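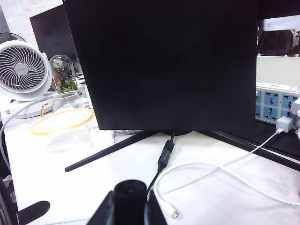 Wrist camera view, Oletti gripper, back of the monitor and the charging cable

Is the Stostar wrist camera worth paying extra for?

Asked by Reet Kļaviņa, June 18, 2022

I have the Oletti two-finger gripper and its stock camera. The job is picking up the white cable by the plug. Stostar claims their camera "handles white on white." I've read that before from other sellers. The desk is white, the cable is white, and the fingers take up a lot of the view. Has anyone run both on the same arm?

2 answers

Nadège Rey
I have, for 3 weeks. The Stostar picture is sharper and my grasp rate didn't move. Put a dark mat under the cable before you spend anything. Also check how far your fingers stick into the view, mine hid the plug for the last bit of the approach with either camera. The clear lid on your desk will be a problem for both.

okeke_fan
stostar is great, get it. never tried the oletti one but the reviews are bad

Comment from Reet Kļaviņa: Which reviews?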